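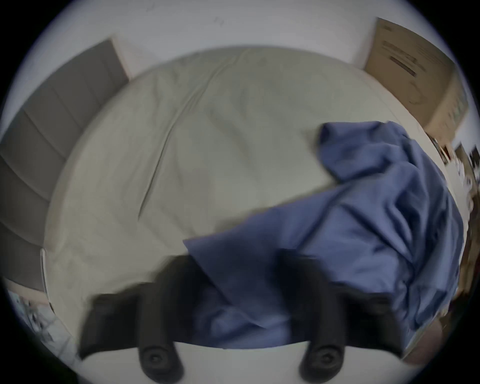

Folding and sorting clothes on the bed: frequently asked questions

Bolport washes and dries household laundry for homes in Flosdale and the villages nearby. We return it dry and unfolded unless you have paid for folding. Most of our customers do the rest on the bed, and these are the questions they send us. For prices and collection times, see the Collections page.

Is it all right to fold on a bed instead of a table?

Yes. A bed gives you more room than most tables and it's fine for shirts, towels and bed linen. Make it first, or at least pull the bottom sheet straight, and move the pillows and duvet off. A soft mattress does make it harder to get a sharp crease in a shirt, so if creases matter to you, press them with the flat of your hand or use the ironing board.

Do I need to change the sheet before I put clean clothes on it?

If it's due for a change, do that first and fold afterwards. Otherwise a clean spare sheet or a large towel laid over the top will do. Pet hair is the usual trouble, especially on dark blue and black cotton.

My fitted sheet wrinkles as soon as I start folding. What am I doing wrong?

Probably nothing. Leaning on the mattress pulls the sheet towards you. Long diagonal creases that keep coming back usually mean that one corner has ridden up, so check the far corners by the wall. If all the corners are on properly and it still creases, the sheet may be too deep for the mattress. Measure the depth of the mattress at the side, not through the middle.

How do I fold a shirt on the bed?

Do up the top button and one lower down. Lay the shirt face down with the collar away from you and smooth it from the middle outwards. Bring one side in towards the centre and lay the sleeve back down along it. Do the same with the other side. Fold the bottom up to the collar, once for a drawer or twice for a narrow shelf, and turn it over.

If the shirt has come out of the bag in a heap, don't try to fold it from there. Pick it up by the shoulders, give it a shake and lay it down again. 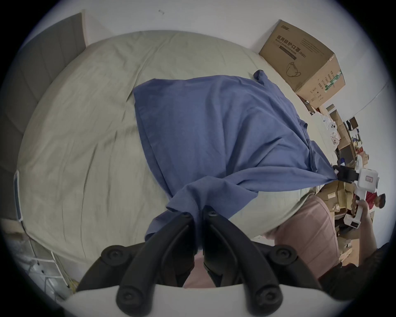 What if one part of the shirt is bunched up or twisted?

Hold the bunched part with one hand and draw the cloth away from it with the other, a little at a time. Pulling hard from one point only moves the folds somewhere else. Sleeves are often the cause, as they can end up inside the body of the shirt in the dryer. Turn them the right way out before you go any further.

Should I fold everything straight from the bag?

It's easier to sort first. We suggest making piles by person, or by the cupboard things are going to. Leave socks until last.

Light shirts crease less if they come out of the bag on the day we bring them. Towels can wait.

I can't reach the far side of the bed. Any suggestions?

Work from the side that isn't against the wall and use the far side for finished piles only. Keep those piles low, or they'll go over when you lean on the mattress. Large items such as duvet covers are best folded in half while you stand at the foot of the bed.

Can I use a cardboard box for things waiting to be put away?

You can, for a day or so. Use a clean one with no food marks and put an old pillowcase in the bottom. An open box is good for small white things that get lost among the sheets. We don't recommend card for long storage, particularly against an outside wall, where it can take up damp. Tape along the edges can catch on knitted things, so lift those out and don't drag them.

Do you take boxes back?

No. Flosden tip takes flattened cardboard, and so do the kerbside bins. Our own cloth bags do need to come back. There is a charge of £8 for a lost bag.
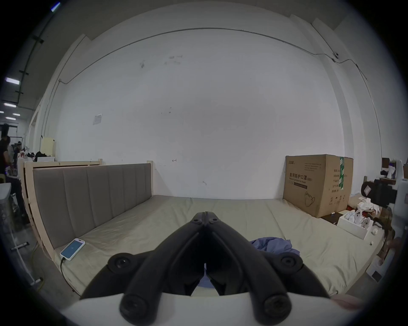 Where should I put my phone while I'm folding?

Anywhere that isn't under the laundry. If it's charging, put it on a hard surface with air around it and keep clothes off it. A cable running over the side of the mattress is easy to catch with a sheet when you pull one across. Please also check the bag before collection — we find phones, earphones and a great many pens, and we can't be responsible for anything left in pockets.

How do I clean a fabric headboard?

Use the vacuum cleaner with the soft brush and go along the seams. On a headboard with upright padded panels the dust sits in the channels between them, so work from the top down. For marks, look at the care label first. Don't send us detachable headboard covers without ringing, as some of them can't be tumble dried.

Can you wash cotton bedding and coloured shirts together?

Not in the same load. We separate whites, pale colours and darks when the bag arrives. New blue items are washed on their own the first time if you tell us about them. Use the yellow tag for this and write "new" on it.

How much does folding cost, and how long does it take?

Folding is £2 extra for each bag. It adds a day in most weeks, and more before Christmas. A bag holds some 50 items if they're mainly shirts and underwear, fewer if there are towels. Duvets and pillows are priced separately.

Who does the folding?

It's done by our own staff at the Berhe workshop. Shirts are folded flat unless you ask for hangers, which you need to supply.

Something has come back that isn't mine. What should I do?

Keep it apart from your own clothes and leave it in the bag for the next collection, with a note of your customer number. If you're missing something, tell us what it is and its colour. We hold unclaimed items for 55 days.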